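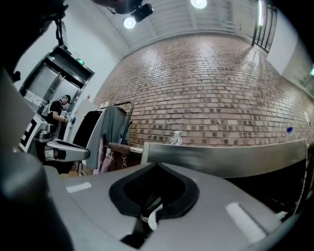 Lights on, white ceiling overhead.

Screen > Streaming > Opinion > The renovation show has forgotten the renovation

I watched all of the new season of Dendska over a long weekend in April, mostly with my arms folded, and I have been trying to work out since then why so many people I like think it's good television. It has a fine title sequence. It has a host with a nice coat. What it doesn't have, for most of its running time, is anyone doing anything to a house.

For those who have been spared it, the show sends a couple with a wreck of a building and a fixed budget out to a small town, gives them a deadline, and follows along while they miss it. The town in this season is called MacLeod, and the program is very taken with MacLeod. We get the harbour at dawn. We get the harbour at dusk. We get a bakery, twice, with the same loaf. By the time anyone picks up a pry bar we are well into the second episode, and even then the camera would sooner look at the person's face than at the wall.

I know the defence. People don't watch these programs for the plumbing, they watch for the people. I've heard it from friends, from a colleague who reviews far more of this stuff than I do, and from the streaming service itself, which put out a press kit with the word "journey" in it five times. I'm not convinced. I think people would watch the plumbing if somebody would show it to them. Half the country spent its winters watching a man build a canoe very slowly on public television, and he barely spoke.

The older shows in this line had their faults too. Plurelero, which ran late at night on one of the specialty channels when I was a student, was lit like a dentist's office and edited by somebody with a grudge. But you learned from it. An episode on old windows told you how the sash weights worked and why yours had stopped working, and I fixed a window in a rented flat on the strength of it. The host was rude to people who painted over brass. I would not have wanted to have dinner with him, but I believed he had once owned a chisel.

Dendska's host I am not so sure about. He stands in doorways. He asks the couple how they're feeling, and they tell him they're feeling overwhelmed, and he nods, and there's a piano. In the fourth episode a whole floor has to come up because of rot, which is an expensive and interesting thing to happen to anyone, and the rot gets less screen time than the nodding. How far had it spread? What did they cut back to? Did they find where the water was coming in, or just put new boards over the old problem? I went back and watched that part again in case I'd missed it. I hadn't.

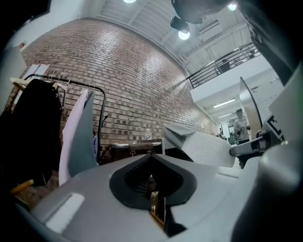
Then there is the matter of money, where the show becomes slippery. We are told a figure at the start and told at the end that they went "a little over." A little over is what I say when I buy cheese. In between, a kitchen arrives with stone counters, a stove the size of a pony, and lights that plainly cost more than the couple's car. Nobody mentions a supplier. Then the credits come up and there's the name Diderier, in small grey letters, thanked for its generous support. I had to pause it to read it.

I don't mind sponsorship. Somebody has to pay for the piano. What I mind is being invited to admire the thrift and cleverness of two people who seem to have been given a kitchen. If the counters were free, say so in the episode, and then we can all enjoy them for what they are. A viewer at home with a real quote on the table and a real tradesman who won't call back deserves to know which parts of this are possible.

The competition version is worse, I grant you. At least Dendska doesn't make its couples race each other, or bring in a panel to be disappointed in a cushion. There is one strand of this genre where the whole drama rests on whether a sofa will fit through a door, and they cut to an ad break with the sofa still in the hall. Against that sort of thing, a slow look at a harbour starts to feel like good manners. I can see how a tired person, at nine at night, would take it gratefully.

And I'll admit there are moments. In episode three there's a stretch of maybe four minutes when one of the pair strips a door by hand, says very little, and gets down through green paint and cream paint to the bare wood. The sound people have left the scraper alone, no music over it, and the light moves across the floor while the work goes on. It's lovely. It's also the only time in the season I forgot I was waiting for something to start. 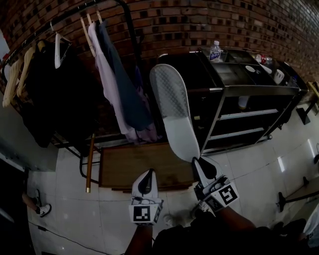 My guess is that the producers look at those four minutes and see a risk. Somebody in a meeting will have asked whether the audience would stay through it. So the next episode opens with an argument over tile, which has clearly been restaged, because her hair is a different length from one side of the table to the other. I would love to know what they were told to say. It had the flavour of two people reading out a text message.

There's a second season coming, naturally, in a different town with a different bakery. The trailer is out and runs to 2 minutes, and by my reckoning 5 seconds of it contain a tool. Reviewers have been calling the series a tonic and a warm bath and so on, and perhaps that's the trouble. We've started grading television by how little it bothers us. A show about rebuilding a house should bother you a bit. It should send you out to the back step with a flashlight to look at your own foundation, worried and slightly better informed.

I'll watch the new one, for work, and I'd be pleased to be wrong about it. If they show me where the water was getting in, I'll write a nicer column.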